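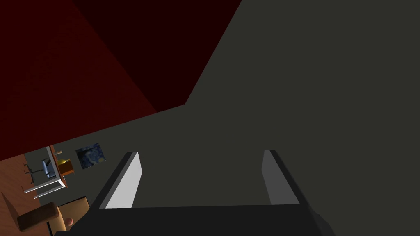
How to Plan a Combined Bachelor's and Master's Degree Without Losing Your Mind

I love this topic! I finished a five-year combined program at Butance College, and I still get a little giddy talking about it, partly for the saved year and partly for the big color-coded spreadsheet I got to make. If your school has an accelerated or "4+1" option, you can sort out most of the plan in one weekend. You'll need your current transcript, the catalog for your entry year and the graduate handbook for the department you want.

Step 1: Find the shared credit rule

Every combined program runs on courses that count toward both degrees. At Butance the limit was eight credits, and only classes numbered 700 or higher could be shared. Yours will have its own numbers, probably buried in the graduate handbook on a page called "Policies" or "Double Counting." Print that page. Highlight it. Then check whether a shared class needs a B or better, as mine did (a B minus still helped my bachelor's but did nothing for the master's).

Step 2: Work backward from the last semester

Start your spreadsheet at the bottom, with the final spring of year five, and put in the thesis or capstone first. Then add whatever has to come right before it, and keep climbing until you bump into the semester you're in now. My capstone wanted a research methods class that only ran in the fall, and that class wanted statistics. I found this out in September of my sophomore year, with just enough time to fix it – what a relief that was!

Leave one elective slot open in each of the last two years. Something will get canceled or moved to the same hour as your lab section.
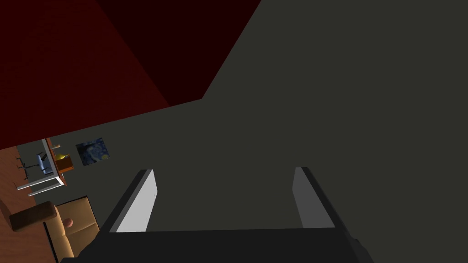 Step 3: Book the right adviser

You may need two of them. My undergraduate adviser in Gollent Hall knew the general education rules cold, but the shared credits had to be signed off by the graduate office over in the Herath Building. Send each one your spreadsheet a few days before you meet, and write your questions in the email itself. Good ones to ask:

When do I officially become a graduate student?
Does my scholarship stop on that date?
Can I leave with just the bachelor's if I change my mind?
Who signs the shared credit form?

The scholarship question is a big one. Some undergraduate aid ends the moment your status changes, even if you're still finishing undergraduate classes, so get the answer in writing and take it to the financial aid office too.
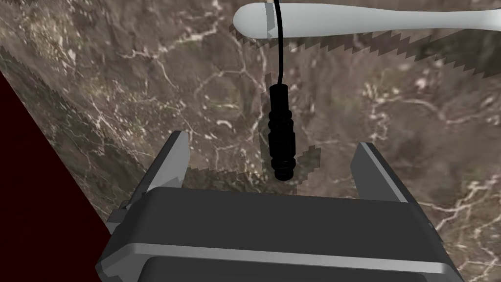 While you're there, ask about outside money as well. I won a Dudwood Award in year four, which covered up to 30 percent of my graduate tuition, and the application was one essay and one letter. One essay!

Step 4: Apply early

Most combined programs want your application during junior year, before you've earned too many credits. Mine closed on November 1, 2022, and I turned everything in the week before. Ask for recommendation letters at least a month ahead, from teachers who have seen you work on something long. Save a copy of the submitted form, and add the new deadlines to your spreadsheet in a nice loud color.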